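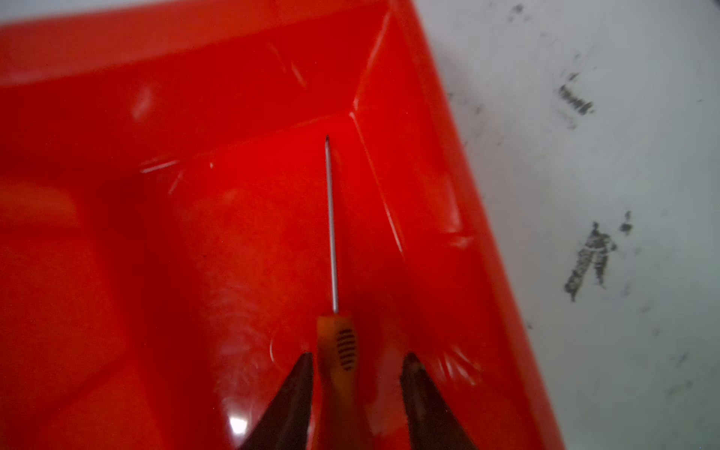

What happens to the people on the kitting bench when the arms take over tool picking? Management's position is that they move to inspection and final packing at the same grade, but as of this meeting none of it is in writing.

Home > Staff Forum > Minutes > July

Print this page | E-mail this page

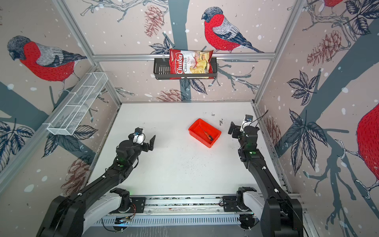
Minutes taken by Adel Kamel, Assembly Rep, Ovstead site

Present: Siham Cherkaoui (chair), Zewditu Nigatu (operations), Hatem Radwan (kitting), Shaimaa Tahiri (maintenance), Adel Kamel (minutes)

Meeting opened 2:10 p.m. in the upstairs break room.

1. Last minutes

Agreed, with one correction from Hatem. He did not "welcome" the Trorunier cell. He said he had seen it.

2. Trorunier cell, update

Zewditu reported that the two-arm cell is still on the screwdriver task: go to the red tray, get the fingers either side of the handle, lift, hand off. She described progress as encouraging. Siham asked what the success rate was. Zewditu said the figures were with Trorunier and she would rather not quote them before they were checked. Hatem said that was also the answer last time.

Hatem asked why one screwdriver in one tray was being treated as proof of anything. A kit for the Lindham order has different tools, bags of fasteners and a folded sheet, and the bags slide under everything else. Zewditu said you have to start somewhere. Hatem said he had no problem with starting, he had a problem with the staffing plan being drawn up as if it had finished.

Shaimaa said each arm has its own camera up by the gripper and there are cables to go with them, and all of that will need looking after. Maintenance has had no training on any of it. She asked who gets the call when an arm stops at night. Zewditu said Trorunier support. Shaimaa asked what hours they keep and Zewditu will find out.

3. Jobs and grades

Long discussion. The slide shown to staff says the cell will "free up people for higher value work." Siham asked for a list of what that work is. Zewditu named inspection and final packing. Hatem said packing is heavier than kitting and two people on his bench moved to kitting because of their backs. He does not see how sending them back is higher value for them. Zewditu accepted she had not known this.

Adel asked whether anyone would lose the bench allowance. Zewditu said there was no plan to remove it. Adel asked if that meant it was staying. Zewditu said she could not commit to that today. Adel asked for both answers to be minuted.

4. Who watches the cell

At present somebody from kitting gets pulled over to reset the tray and tool between runs. Hatem said over 10 hours went on this last month and it was booked as normal bench time, so the bench looks slow and the cell looks cheap. Siham said those hours must be booked to the project. Zewditu agreed, though she thought the total might be high. Hatem has the sheets.

Shaimaa said the resetting job is dull, and asked if that was going to be the new job. No answer recorded.

5. Actions

Zewditu: success figures from Trorunier, including failed picks. Support hours. Written statement on grades and the allowance.
Hatem: copies of time sheets to Siham.
Shaimaa: list of training maintenance would need.
Adel: put these minutes on the board by the time clock as well as here.

6. Any other business

Vending machine still takes money without giving change. Raised again.

Closed 3:25 p.m. Next meeting to be set when the written statement has been received.

Print this page | E-mail this page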